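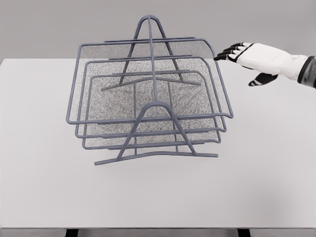 Marwa Kamel

Posted in January | Movies and Home Video | 2 answers accepted as helpful | 27 shares

Streaming version is shorter than my disc. Is it cut?

I own a courtroom drama on Blu-ray. The case gives the running time as 175 minutes, and my player confirms it to within a few seconds. The same movie was added to Cotau this month. The time bar there reads 2:48:00, seven minutes less.

I assumed a different edit and tried to find the missing material. I watched both versions over two evenings with a notepad and could not identify one scene that was absent. The opening logos are the same. The end credits are complete in both, including the music listing and the copyright card.

Two other things I noted:

The gap between the two versions grows through the movie. A door slam that comes at 27:00 on the disc comes at 25:55 on the stream. Near the end the gap is well over six minutes.

The lead actor's voice sounds slightly high on the stream. I would not have picked it up without playing them back to back.

The Cotau listing says nothing about an alternate version. Both copies carry the same rating. The playback speed control in the app is set to normal, and I checked it on the TV and on a tablet with the same result. Is this a known censored edit, or is something else going on? I would prefer a way to verify it myself, as I have three more movies from the same distributor with similar differences.

Pollik

Probably the credits. Streaming sites squash the credits all the time or jump to the next thing before they finish. Could also be a TV edit, they take out bits here and there so you don't notice. I would just keep the disc.

Comments (2)
Marwa Kamel: The credits are complete on both. See my second paragraph.
Pollik: ok missed that. Still might be a TV edit

Chow

It is not cut. You have a 25 fps master.

Movies are normally shot and projected at 24 frames per second. Television in most of Europe and a number of other regions was built on a 25 fps system. The cheapest way to get a movie onto that system was to play every frame at 25 per second, with no frames added or removed. The picture then runs just over 4 percent fast.

The arithmetic for your copy:

175 minutes x 24 / 25 = 168 minutes = 2:48:00

Your door slam agrees:

27 minutes x 24 / 25 = 25.92 minutes = 25:55

A cut would give you a gap that stays flat, jumps at the missing scene, then stays flat again. A speed change gives you a gap that grows at a constant rate from the first frame. You have the second pattern.

The voice is explained by the same thing. If the audio is sped up without correction, pitch rises by 0.7 of a semitone. Some masters have the pitch corrected and some do not, so normal voices do not rule out a speed change.

(Strictly, many discs run at 23.976 fps and not 24. Over a movie this long that moves the result by about ten seconds, and packaging is rounded to the minute anyway.)

The distributor most likely supplied the file it already had on the shelf for European broadcast. Changing the app's settings will not help, as the speed is baked into the file. You can report it through the playback problem form. Give them both running times and say "25 fps speedup" in the first line so that it gets past the first reader.

Comments (3)
Marwa Kamel: Thank you. I ran the same sum on the other three. Two match. The third is off by nearly 5 minutes even after the correction.
Chow: Then the third one may be both sped up and edited. Check it with time marks.
Marwa Kamel: Will do.

Natilora

Agree with Chow. For the third title, the method I use:

Pick a hard sound or a shot change every fifteen minutes or so on the disc and write down the time. Find the same event on the stream. Divide the stream time by the disc time. Pure speedup gives 0.96 at every mark. Where the ratio first drops below that and stays below, something was removed between that mark and the one before it. Halve the interval and repeat until you are down to one scene.

Start your count at the first frame of the movie itself. Distributor logos are often swapped between releases, and an extra logo will throw off the early marks more than the late ones.

Also check that your disc is not the extended version. Some cases list the theatrical time on the back when the disc holds both.

Comments (0)

We use cookies to remember your login and measure visits. Accept | Manage settings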